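Wrist cams vs fixed cam for small parts – worth the bother?

gunwoo_g
Started Thursday, 6 replies

Been running the two-arm setup with just the head camera for a while and it's fine for blocks and cups, but the gear job is killing me. I can get a Drovano pair for about $600 or go cheaper with the Flunari ones and print my own mounts. Anybody run both? Mostly I care how they hold up on shiny metal.

majorfuss
Had the Flunaris on mine since February. Picture's fine, connector is rubbish. The plug works its way out every time the wrist rolls, so budget for some hot glue. I'd still buy them again at that price.

anikosz
Disagree with majorfuss, sorry mate. I went through two of the Flunaris before I gave up and it wasn't the plug either time, it was the exposure hunting as soon as a polished face came into view. Drovano lets you lock it. If you're doing gears you want it locked!

majorfuss
You can lock it on the Flunari, it's just buried in the config. Ask me how long that took to find.

jeno_e
Before you spend the $600, what's your background? I fought the exposure thing for ages on a white bench and a dark cloth fixed more of it than any camera did.

gunwoo_g
Already on dark cloth, jeno. Charcoal grey, picked up at Jimwood with the curtain stuff. Made a big difference on the head view, I'll give you that.

The bit I'm stuck on is the last few millimetres. From the head cam I can see which gears are on the plate and which one's still off it, no dramas, but once the fingers come in they cover the bore and I'm guessing at the rest.
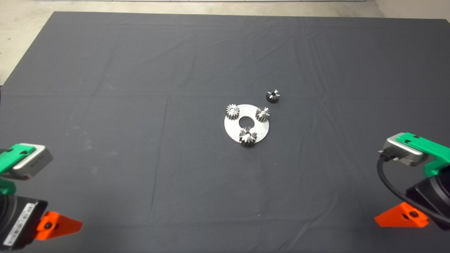 So I drop the approach speed right down and hope, and I don't love doing that with steel teeth and printed grippers (the green parts, before anyone asks, and yes I know I should do them in something tougher). The other thing is the creases. If a gear's resting on the cloth itself a fold can tip it a touch and my grasp angle's off before I start.

anikosz
Iron the cloth. Serious answer. Or stretch it over a board and staple it underneath, colour stays the same and you get a flat surface.

jeno_e
Stapled board here too. Still reckon you're better off with softer fingertips than more cameras, but I can see I'm outvoted.

majorfuss
Not by me, I'd do the tips first as well. Cheaper to be wrong about.

gunwoo_g
Righto, board and tips this weekend, then I'll order one Flunari for the left wrist and see if I can find this config menu. Will post the grasp logs when I've got them.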